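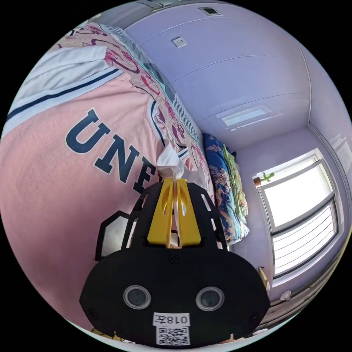

White fabric, and the pink one on the bed.

15/12/2018. I've been going through my late aunt's clothes and working out what to keep, so this is a thread on old garment labels and what I've learned from them. Mostly Canadian stuff.

First, fibre content. In Canada the label has had to give it as percentages since the seventies. If a blouse has a brand tag and no fibre tag, it may be older than that, or homemade, or someone cut the tag out because it itched. My aunt cut out a lot of tags.

She sewed for a shop called Darnero until it closed. Their labels are woven, grey on cream, stitched down on all four sides. The later ones are printed and only caught at the ends. I much prefer the woven ones.

Darnero sizing is no help. I have a 13 and a 16 here that measure the same across the shoulders. Go by the tape measure.

Bakari Lukumay used to cut patterns there and he answered my email in July. He says the number on the back of the label is the pattern number. 366 was a plain shirt dress they made for years, in whatever cloth was left over.

I have 2 of the 366. One has a side zip and one buttons down the front. He says the zip is earlier.

Costia labels are a different matter. That was a mail order name and the clothes were made all over the place. The colour of the lettering changed from navy to brown at some point. If anybody knows when, please tell me.

Washing. If there's no care symbol I hand wash in cool water and dry flat. I did lose the lining of a wool skirt that way. The wool was fine, the lining shrank and now the hem puckers all the way along.

Moths got the grey coat. It's in the freezer in a garbage bag.

Babar Bajwa asked whether I'm selling. Some of it, yes, at the Skoltside market in the new year. Not the shirt dresses.

Still looking for anything with a Waweru label, any size, any condition. She talked about them and I haven't found one in the closet yet.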